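Perguntas frequentes - limpeza da cuba, do ralo e das garrafas

Reunimos aqui as dúvidas que mais chegam à Flostov sobre a pia da cozinha. As respostas valem para cubas de aço inox de uso doméstico.

Com que frequência devo lavar o cesto do ralo?

Esvazie todos os dias e lave com detergente 2 vezes por semana. Segure o cesto sob a água corrente e deixe a água passar também de fora para dentro. Garrafas e frascos de boca estreita seguem a mesma lógica: o bico flexível da torneira é apontado direto para a abertura.
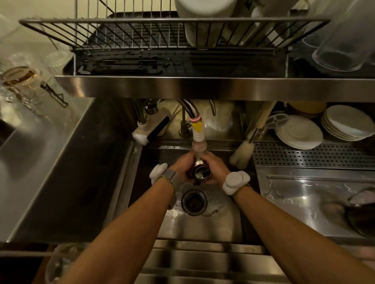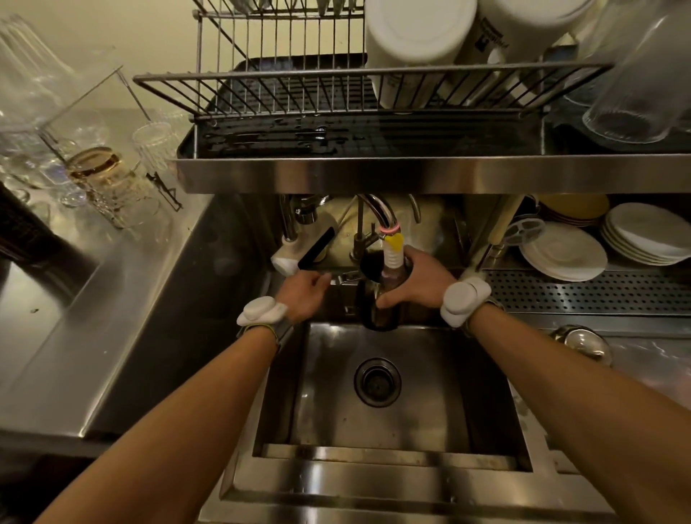
Yupin Yimyam escreveu que fazia tudo isso uma vez por mês e que o cheiro sempre voltava antes. Segundo ela, a diferença só apareceu quando passou a esfregar também a borda de borracha do ralo, onde ficava uma camada de gordura que a água sozinha não tirava.

A borracha do ralo precisa ser retirada para a limpeza?

Só se ela for removível. Em muitos modelos é fixa, e forçar causa vazamento. Use uma escova de dentes velha com detergente e dê a volta completa no anel. Enxágue antes de recolocar o cesto.

Posso deixar a cuba sem o cesto enquanto lavo a louça?

Não recomendamos. Restos de arroz, cascas e borra de café descem e se acumulam no sifão. Se precisar tirar o cesto para limpar, termine a limpeza, recoloque e depois continue com a louça.

O que são as marcas esbranquiçadas no fundo da cuba?

Em geral são minerais que ficam quando a água seca sobre o aço. Misture partes iguais de vinagre branco e água, passe com um pano macio, espere 10 minutos e enxágue bem. Seque no sentido do escovado. Não use palha de aço, que risca e pode deixar pontos de ferrugem. Nunca misture vinagre com água sanitária.

Como lavar uma garrafa de boca estreita?

Encha até um terço com água morna e uma gota de detergente, tampe e agite. Se houver resíduo no fundo, acrescente uma colher de arroz cru e agite de novo - descarte o arroz no lixo, nunca no ralo. Enxágue até a água sair sem espuma.

Vidro escuro esconde sujeira. Como saber se ficou limpo?

Olhe pela boca com uma lanterna e cheire depois de seca. Kulap Kaewmanee sugere encher com água e despejar num copo transparente: se aparecer alguma partícula, lave outra vez.

O bico flexível da torneira também acumula sujeira?

Sim, principalmente na ponta. Quando o jato sai torto, há provavelmente calcário nos furos. Desrosqueie a ponta, se o modelo permitir, e deixe de molho em vinagre por 47 minutos, o tempo que usamos em nossos testes. Pontas com acabamento colorido ou pintado pedem só água e sabão.

Devo usar água filtrada no último enxágue?

Para garrafas que vão guardar água de beber, é uma opção, mas a água potável da rede basta. Se a cozinha tem filtro de torneira, não passe água quente por ele sem consultar o manual.

Onde escorrer as peças depois?

No escorredor, de boca para baixo e com alguma inclinação para o ar circular. Potes altos demoram mais a secar do que copos. Não tampe nenhum recipiente ainda úmido por dentro.

E o próprio escorredor?

Lave as hastes a cada semana e não esqueça a bandeja, se houver. A água parada ali cria uma película escorregadia.

Minha dúvida não está na lista. O que faço?

Escreva pelo formulário de contato, informando o material da cuba e o tipo de ralo. Quem responde é Duangjai Suksawat, normalmente em 2 dias úteis.

Página atualizada em 5 nov. 2018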